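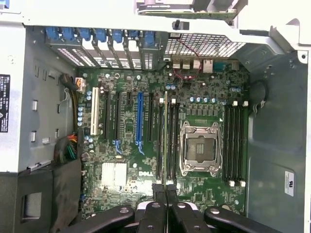
Selach Juniors finished the summer league in second place, with one win less than Wike. The last weekend in Pikirport was hard for our players. We lost the first game to Lakholm by 4 runs, and the bats were quiet until the fifth inning. On Sunday it went much better — good pitching, clean defense, and a close win over Wike in extra innings. The league table and all box scores are kept on the club computer, a desktop tower with a green Dell motherboard, and parents can ask at the desk for a printed copy. Registration for the fall team is now open, and we have 27 places. The fee is 60 dollars and includes the jersey and the cap.

Practice starts again in September on the lower field. Please bring your own glove and water, and come ten minutes early for the first session. Old helmets must be returned before then.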